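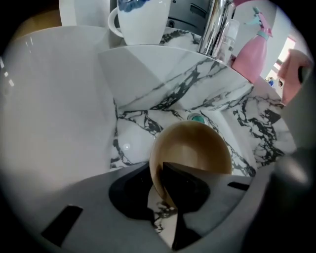 What is the Stalen Code? It is a voluntary set of rules for recording household chores with hand-held grippers, so that robots can later be trained on the recordings.

The code was drafted in July by Selma Angelovski and runs to 40 clauses, seven of them on work at sinks. It asks for a fixed starting position, a named task and a note of every failed attempt. Supporters say this makes recordings from different homes easier to compare. The evidence is thin. 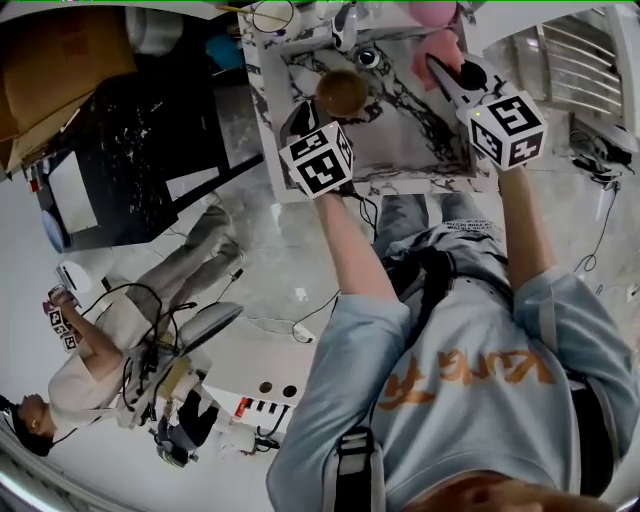

Omolara Idahosa, who reviewed 181 recordings made under the code at Burik, found that most failure notes had been left blank. The code has no audit and no penalty – a signature is enough to claim compliance. Whether it has changed how anyone works is unclear.

Last updated: Nov 28, 2024
Contact | © Walard Reference | Back to top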